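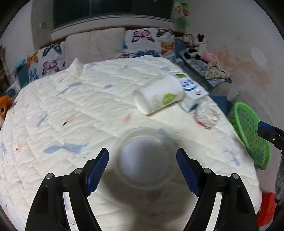

Hand-held gripper pair — inspection sheet with comments
Lirnwood units, left and right hand
Sheet revised July. Replaces the one-page Selodetti sheet, which everybody signed and few people read.

Inspected by: Sherif Ouazzani
Comments by: Sherif Ouazzani, Ghizlane Soliman (initials G.S.)
Unit: pair 32
Used for: pick and place of light household items, cups mostly, on soft surfaces

Mark each line OK, FIX or STOP. A STOP line means the pair does not go out, whatever the schedule says. If you mark OK on something you did not touch, leave it blank instead.

1. FINGERS AND PADS

1.1 Blue pads seated flat on the angled tips, no lifted corners
OK, left hand. FIX, right hand.
Comment: The right hand had one corner up at the outer end. I could get a fingernail under it. The last sheet says OK for this line, in the same pen and the same slant as every other OK on the page, so I have my doubts that anyone looked. Pad replaced. The adhesive needs to sit overnight and I would like that to happen this time.

1.2 Pad texture still sharp, no glazing
OK.
Comment: I am told the texture lasts a full season. I have not seen a test that says so. Compare against the new pad taped inside the case lid.

1.3 Pads meet square when closed by hand
OK.
Comment: Close on a strip of paper and pull. It should drag the same at both ends of the pad. G.S.: Do it with the tool pointing down as well. Play in the joints shows up there and hides when the fingers point up.

1.4 Fingers open fully and both sides arrive together
OK.

2. PINS AND LINKAGES

2.1 Pins at each finger joint flush, none backing out
FIX, left hand.
Comment: One pin was standing proud. Not by much, but enough to catch a thread, and this pair works over quilts and blankets all day. Pressed back in. If it is out again at the next check, change the pin and the link together. Pressing it back a third time is not a repair.

2.2 Long openings in the linkages clear of lint, hair and thread
FIX, both hands.
Comment: Bedding sheds. There was a gray felt of it packed behind the left-hand link. Use the wooden pick. Compressed air only drives it farther in — I know the Wasex care card recommends air, and I would be curious to hear what they tried it on.

2.3 No pinch point exposed to the operator's fingers with the grip held normally
OK, with reservation.
Comment: The openings are long enough to take a fingertip. The answer I got from Aydoğan was that operators keep their hands on the handle. Operators do, until a cup rolls. Then they reach over with the other hand. Line stays on the sheet.

2.4 Body screws tight, witness marks lined up
OK.
Comment: Two screws had no witness mark at all. Marked now.

3. TRIGGER AND RETURN

3.1 Trigger travel smooth, no step
OK.

3.2 Fingers return open when the trigger is let go
OK, right hand. STOP, left hand, then cleared.
Comment: Left hand stuck part way. It came free after the lint was out (see 2.2). Cycled 42 times without a repeat, and Ferhat Gökçe watched so that it is not only my word. I cleared the STOP, but I am not convinced lint was the whole story. Spring to be looked at next service.

3.3 Holds a paper cup without crushing the rim
OK.
Comment: Use a paper cup and then a thin plastic one. A tool that handles only one of them has not passed. Six grips on each, cup upright, then six with the cup lying on its side. The sideways ones tell you more.

4. CAMERA AND MOUNT

4.1 Lens clean, no smear at the edges
FIX.
Comment: Thumbprint. There is nearly always a thumbprint.

4.2 Mount does not shift when pushed with one finger
OK.

4.3 Both fingertips in view, open and closed
OK.
Comment: Check on the live picture. "It was fine last time" was written here on the old sheet, and it is not a result.

5. WORK AREA

5.1 Bed or table clear of wrappers and loose film
Comment: Clear wrapper gets drawn in between pad and tip, and it is hard to see against pale bedding. If a wrapper is part of the task, write that down. If it isn't, move it.

5.2 Floor beside the bed clear enough to step sideways
Comment: Baskets and boxes along the side of a bed are the usual trouble. The operator is watching the cup and will not be watching the floor. G.S.: I would make this a STOP line. Güven Baysal disagrees, on the grounds that real bedrooms have things in them. So they do, and people trip in them.

5.3 Second hand tool parked or held where the first cannot hit it
Comment: Pad edges get chipped this way. I was given three other explanations for the chips before somebody admitted it.

5.4 Sleeves and cuffs clear of the linkages
OK.

6. SIGN-OFF

Left hand: released, spring on watch.
Right hand: held overnight for pad adhesive.
Pair: not released until both are.

Comment: Zübeyde Şimşekoğlu asked whether the right hand could go out at 4 p.m. with the new pad "if used gently." No. I don't know what gently means here and neither does the glue.

Parts drawn: one blue pad, one lens wipe. Spare link requested, not yet received.

S. Ouazzani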